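How I keep towels soft (and out of a musty heap)

I used to think scratchy towels were just old towels. Then I moved to Dallby, where the water is so hard it leaves a crust on the kettle, and my nice new bath towels felt like cardboard by the end of January. So I started messing around with how I wash them, and I've landed on a routine I really like!

First, skip the fabric softener. I know, I loved the smell too, but it leaves a coating on the loops and the towel stops soaking things up. I pour a little white vinegar into the softener drawer instead (never mixed with bleach, please) and the smell is gone once everything is dry.

Second, use less detergent than you think. I was filling the cap to the top every time – way too much. Now I use 2 tablespoons of Kozan liquid for a load, and I stop at six towels so they have room to move around. Warm water is fine for most of them.

Shake each towel hard before it goes in the dryer. A good snap at both ends stands the loops back up. I run mine on medium for 45 minutes, then check the thick edges with my fingers. If they're even a bit damp, they get another 20. Putting towels away damp is how you get that swampy cupboard smell, and it takes forever to get rid of.

Then fold them soon after they come out, on something flat and clear.
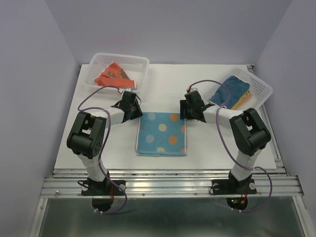 Polka-dot towel laid flat.

I fold in half, smooth it with my palm, and fold in half again. For big bath sheets I go in thirds the long way first, so they fit my shelf (it's a skinny Sellasik one, and I'm weirdly fond of it). Try not to press the stack down hard, or you'll flatten all that fluff you just worked for.
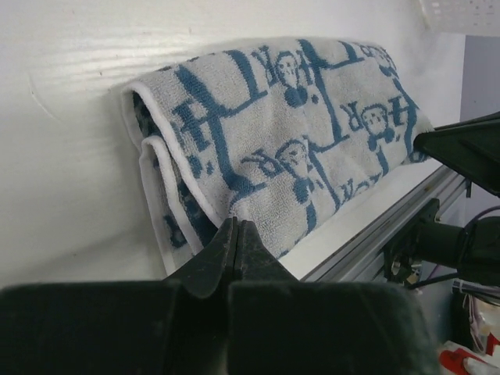

I also rotate. Clean ones go on the bottom of the pile and I grab from the top, so the same two towels don't take all the wear. And if a towel still smells funny after all this, run it through a hot wash with nothing but vinegar, then a second wash with your normal soap. That rescued a Fudano beach towel I had pretty much given up on.

Questions? Use the contact form | © Towels & Such | Back to top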